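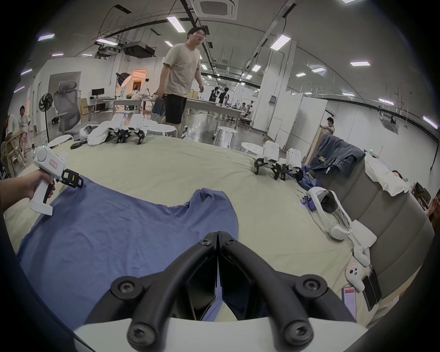
1/ Este mês mudei de apartamento pela terceira vez desde que vivo em Portugal. Quero escrever umas coisas sobre roupa, malas e camisolas, porque uma colega do curso de português me pediu e a resposta ficou comprida demais para uma mensagem.

2/ Na primeira mudança eu tinha 15 caixas. Na segunda, 27. Desta vez voltei a 15, mas demorei cinco semanas para lá chegar. O português ainda não é a minha língua, por isso peço paciência com os verbos.

3/ Comecei pela roupa. Fiz uma lista no telemóvel com todas as peças, meias incluídas (cada par é uma peça). Total: 187. Eu teria apostado em metade disso.

4/ A minha regra foi simples: se não vesti a peça no último inverno nem no último verão, ela sai. Casaco de cerimónia e fato de banho têm direito a um ano mais. Roupa da minha avó não entra na conta.

5/ As T-shirts foram o mais difícil. Uma T-shirt ocupa pouco, e então guarda-se sempre mais uma. Para decidir, estendi cada uma na cama, bem aberta. Dobrada na gaveta, a gola gasta não se vê e as manchas debaixo do braço também não.

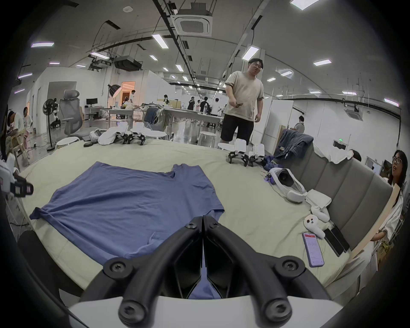 6/ Onde deixei a roupa que saiu. A maior parte foi para a Dagdag, a loja de segunda mão perto do mercado. Eles aceitam sacos só de manhã, até às 11h, e não querem roupa interior nem sapatos sem par. Pagam pouco, mas pagam no momento.

7/ Os casacos vendi pela aplicação Plerkton. Experiência mista – dois compradores muito correctos e um que marcou encontro na estação e não apareceu. Agora só combino entrega depois de receber o pagamento.

8/ O que estava roto cortei para panos de limpeza. Algodão velho é óptimo para vidros. Poliéster não serve, só empurra a água de um lado para o outro.

9/ Transporte: pedi orçamento a duas firmas e escolhi a Hakance. Chegaram vinte minutos antes da hora, e eu ainda estava de pijama. Levaram tudo numa viagem. A única queixa é que a escada do prédio novo é estreita e isso foi cobrado à parte, embora eu tivesse avisado por escrito.

10/ Um conselho de quem errou duas vezes: livros em caixas pequenas, roupa em caixas grandes. Na primeira mudança fiz o contrário e o fundo de uma caixa abriu-se no passeio, à chuva, com os dicionários dentro.

11/ Comprei sacos de vácuo da marca Olla para os edredões. Funcionam bem com o aspirador, mas um deles perdeu ar durante a noite e de manhã estava outra vez gordo como uma almofada. Para lã não os uso, as camisolas saem de lá com vincos que não passam.

12/ Perguntaram-me se dobro na vertical, como nos vídeos. Sim, as T-shirts e as calças de ganga. As camisolas grossas ficam deitadas na prateleira. Tentei pô-las de pé e caíram todas para o lado na primeira semana.

13/ No apartamento novo há só um armário, no corredor, e cheira um pouco a humidade. Pus um saquinho com arroz e lavanda seca. Se alguém conhece coisa melhor, agradeço – a senhoria não quer que se pinte por dentro antes de dezembro.

14/ Ainda me faltam abrir três caixas. Uma diz "vários", com a minha letra, e não faço ideia do que tem. Amanhã à noite abro essa primeiro.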